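I have a grudge against the word "policy." You train a model on a pile of demos, it moves an arm around, and everyone in the room starts talking as if the software has opinions about the world. Then you give it a cable.

My view, after a long winter on bimanual code at Pusell, is that we spend far too much effort on the model and far too little on the boring layer that tells the model when it's wrong. I know that's not a fun thing to say! People want to hear about the new network. But plugging a connector into a circuit board is a great way to find out how much your stack is guessing.

A rigid part has a pose. You estimate it, you plan to it, done. A plug on a bundle of wires has a pose too, for a moment, and then the wires push back and it has another one. Our planner (we call it Hirvonen, long story) was happily planning to where the plug used to be.

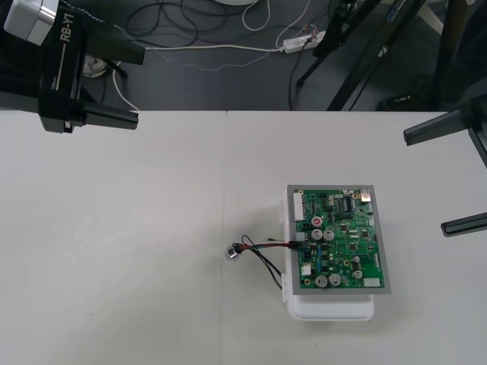
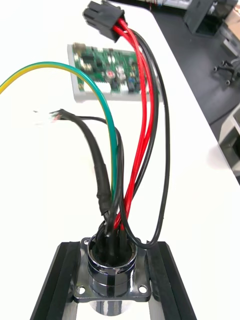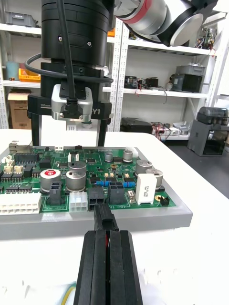

## So what would I fix first?

Logging. Yes, really. We had 2,000 recorded attempts at one point and could replay only 492 of them properly, as the wrist views and the joint states were stamped by different clocks. Maëlys Carré spent most of January on a little tool called Fondgate that lines the streams up and refuses to save a run if they drift. It's maybe the least glamorous code in the repo, and it did more for us than two rounds of retraining. I'll fight anyone on this.

Second, give the controller permission to stop. Ours used to push until a force limit tripped, back off and push again in exactly the same spot - like me with a USB stick. Now it checks whether the plug has moved in the fingers before it tries again, and if it can't tell, it lets the other arm's view have a say. That change is 344 lines, and most of those are tests.

I do get the other side of the argument. Brerkska, the team down the hall, thinks all of this washes out with enough data, and that my checks are crutches we'll be embarrassed by later. Maybe! They have nearly 920 hours of demos and I'd love to have that too. But when one of their runs goes bad they shrug and collect more, and when one of mine goes bad I can open the file, scrub to the second it went wrong and see which number was lying. I'd take that trade again tomorrow, and I'm still bugging them to try Fondgate on one week of their recordings.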